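Vetton Wall Cabinet, Set-up Guide
Section 4: Hanging the doors and adjusting the hinges

14 shares
5 comments

Please read this whole section one time before you begin. The work is not difficult, but some steps must be done in the right order, and it is not pleasant to take a door down again after it is already level.

This section is for the Vetton cabinet with two doors, in both widths. If you have the Laing cabinet with one door, the steps are the same, but skip steps 9 and 10. The Fulley open shelf has no doors and does not need this section.

Before you start

The cabinet body must already be fixed to the wall as explained in Section 3. Do not hang the doors on a body that is lying on the floor or leaning. The body will twist a little, and the adjustment will be lost when you lift it.

You will need:
- one cross-head screwdriver, medium size
- a short level
- a pencil
- masking tape
- the small bag of hinge screws, marked 2166

Open the bag over a bowl or a tray. The screws are short and they roll far on a hard floor.

CAUTION: Do not use a power driver for the hinge screws. The holes are drilled in soft board and the thread can be damaged in one second. If this happens, see "Stripped hole" at the end of the section.

Hanging the first door

1. Take the left door. The cup holes for the hinges must be on the left side when you look at the front of the door.

2. Press each hinge into its cup hole until it is flat. Put in the two screws and turn them until they stop. Do not force them more.

3. Screw the mounting plates inside the cabinet wall. The arrow on the plate points to the front, where you will stand.

4. Hold the door open at a right angle to the cabinet. Hook the top hinge arm on the top plate first. You will hear a click.

5. Push the lower hinge arm on its plate in the same way. Keep one hand under the door until both have clicked.

6. Close the door slowly. If it touches the cabinet body, do not push. Open it and go to "Adjusting".

Note: In the older Jellstead hinges the arm does not click. It slides on and is held by one screw at the back. Tighten this screw before you let go of the door. The two types cannot be mixed on one door.

Hanging the second door

7. Repeat steps 2 to 5 with the right door.

8. Close both doors and look at the gap between them. It should be 3 mm from top to bottom.

9. If the gap is wider at the top than at the bottom, or the opposite, mark the wide end with a piece of tape. This helps you remember which door you were correcting.

10. Check the bottom edges with the level. Both doors should be on one line. 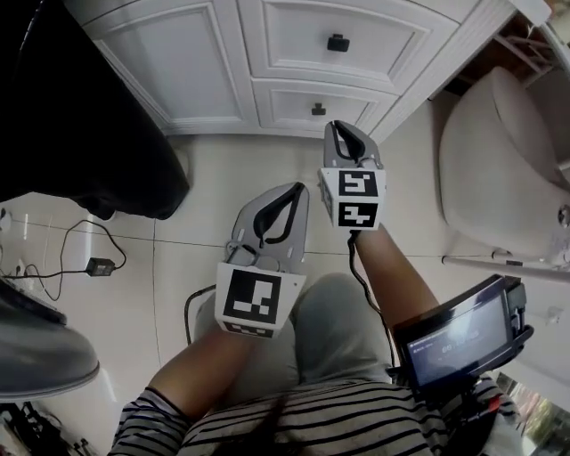 Adjusting

Each hinge has three screws. It is best to turn only one at a time, and to turn it by a quarter. After each quarter turn, close the door and look again.

Front screw: moves the door to the left or to the right. Use it to correct the gap.

Back screw: moves the door nearer to the cabinet or away from it. Use it when the door does not close flat.

Plate screws: move the door up or down. Loosen them on both hinges, lift the door a little, and tighten again.

Start always with the height, then the gap, then the depth. If you do the gap first, you will have to do it again - the height changes it.

CAUTION: Do not turn the back screw out more than 5 full turns. After that the arm can come off its plate and the door can fall.

Stripped hole

If a screw turns and does not become tight, take it out. Fill the hole with wood glue and a thin piece of wooden toothpick, cut level with the surface. Wait until the glue is fully dry - overnight is best - and put the screw in again by hand.

After the first weeks

The doors will settle when the shelves are full. Check the gap again after one month and correct it if necessary. Write the date inside the left door with the pencil, so you know when it was last done.

Handles are fitted in Section 5.

Guide updated October 20, 2025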